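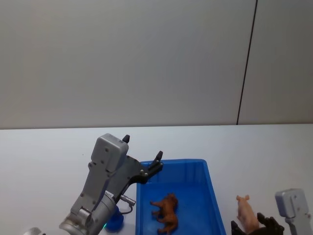 *White tabletop against the light gray wall, with the panel seam toward the right.*

# Dirkia Worktable, White Top: Product Review

Issued 02/11/2001 by the Office of Facilities and Furnishings, Dellholm Library District
Prepared by Szymon Olszewski, Furnishings Review

## Purpose of the review

The District replaced the worktables in its staff and public workrooms last August. The older tables had been bought at different times and in different heights, and many could no longer be repaired. The Dirkia worktable was chosen after a short comparison with the Zirkard bench and with refurbished tables of the type already in use. This review records how the Dirkia table has performed and advises branches that are now preparing their own orders.

The review covers 22 tables in four buildings. Comments were collected from branch managers, custodial staff, and employees who use the tables daily. Members of the public were not surveyed, although remarks made at the service desks were passed on and have been considered.

## Delivery and assembly

The tables arrived flat, with the legs and crossbars packed under the top. Cartons were well protected at the corners and less well along the edges. One top was received with a chipped edge and was replaced by the supplier without charge. The replacement took longer than the District would have liked, and the branch concerned worked with a borrowed folding table in the meantime.

Assembly requires two people. The printed instructions are clear until the step in which the rear crossbar is joined to the legs, where the drawing shows the bar reversed. Staff who followed the drawing had to undo the last several bolts and begin that step again. Branches should fit the bar with its slotted side facing the floor. The wrench supplied in the carton is too short to give good leverage, and a standard socket wrench is preferred.

The leveling feet are threaded and adjust by hand before the table is loaded. Once books or equipment are on the table they are very stiff. The Munro Street branch, where the workroom floor slopes toward a drain, needed the full length of the thread at one corner.

## The work surface

The top is the strongest feature of this product. It is smooth and continuous, and it gives a good clear background for sorting, collating, and mending. Employees who repair book spines noted that loose threads and paper scraps are easy to find against the white. The same quality makes dirt easy to see, and opinions on this point were divided. Custodial staff considered it an advantage. Several branch managers would have preferred gray.

Ordinary marks from pencil and ballpoint pen come away with a damp cloth and mild soap. Stamp pad ink does not come away fully if it is left overnight. A faint purple mark remains on one table at the central building after repeated cleaning. Branches that process new books should place a blotter under the stamping area. Scouring powder dulled a small test patch and must not be used.

The finish has a low shine. Under ceiling lights it did not cause the glare that was reported with the older varnished tables. Near a south-facing window, however, the reflected light was strong enough in the afternoon that staff asked for a blind. Placement should be considered before the table is put together, as an assembled table does not pass easily through a standard door.
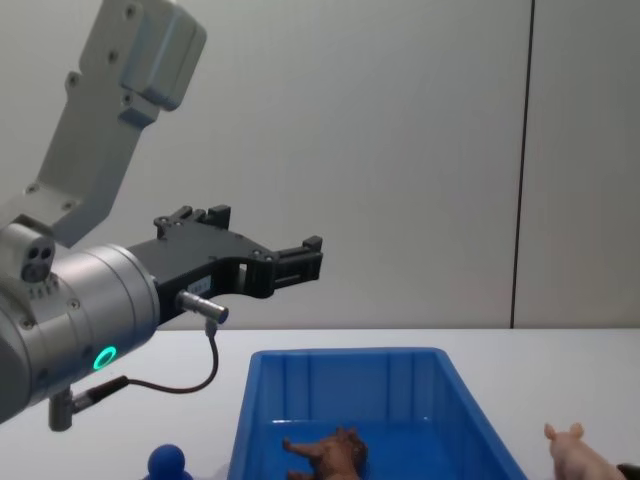 Heat resistance was not tested in a formal way. Coffee mugs have left no lasting rings. Glue pots and laminating machines should stand on a mat, in line with the maker's printed advice.

## Strength and stability

The larger model was used in the central building as a holding table for incoming donations. At the busiest point of the fall drive, 2,000 books passed across the donation tables in one week. No sagging was found when the tops were checked with a straightedge afterward.

Side-to-side movement is another matter. When a person leans on the short end, the table sways slightly, and the sway increases as the bolts work loose. Retightening the bolts corrected the fault in each case. The District has added this task to the regular maintenance list and advises branches to check the bolts after the first few weeks of use. The Zirkard bench, which has a welded base, showed no such movement during the comparison. It is also much heavier, and it could not be carried up the stairs at Munro Street.

## Height and access

The standard height suits seated work. Employees who stand while sorting found it low, and three of them reported sore backs during the first month. The maker offers leg extensions as a separate item. These were purchased for the sorting room and have been well received, although they add to the sway described above.

The open space beneath the table allows a wheelchair to approach from the long side. The rear crossbar limits the depth available. Public workrooms should place the crossbar side toward the wall so that the clear side faces the room.

## Placement against walls

The top extends slightly beyond the legs at the rear, so it can be pushed flush with a flat wall. In rooms with a deep baseboard a narrow gap remains, and pencils and index cards fall through it. The Munro Street branch closed the gap with a strip of felt, an inexpensive remedy that other branches may wish to copy. Rooms with light walls have seen some scuffing at table height where tables are moved often for cleaning. A clear bumper strip is stocked by the District and may be requested on the usual form.

## Cost and service

The Dirkia table costs less than the Zirkard bench and more than refurbishing an existing table. When labor is included, the difference between purchase and refurbishment is small. Spare feet, bolts, and crossbars may be ordered separately. Replacement tops may also be ordered, but only with matching edge trim, and this raises the price.

Telephone inquiries to the supplier were answered politely. Written inquiries received slower attention. Branches with an urgent problem should call and then confirm in writing.

## Recommendation

The Dirkia worktable is approved for staff workrooms, mending rooms, and public study areas. It is not approved for loading areas or for any location where carts are likely to strike the legs. The Zirkard bench remains the approved choice for ground-floor loading areas.

Orders for the coming budget period should state the size, the top color, and whether leg extensions are required. Requests for gray tops will be accepted, although delivery may take longer.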